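Do you crush cans before they go in the recycling bin?

Our bin fills up in no time and I'm tired of the overflow. Does flattening help, or does the center hate it?

bellis38

I stomp mine — saves loads of room!
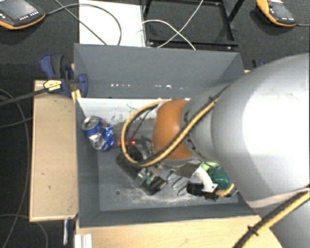 Just rinse them first, or the bin gets sticky and you'll have ants all June. Ask your center too, some want cans left whole for sorting.

Sustby

Ours takes them either way.

Turico

Don't bother, get a bigger bin.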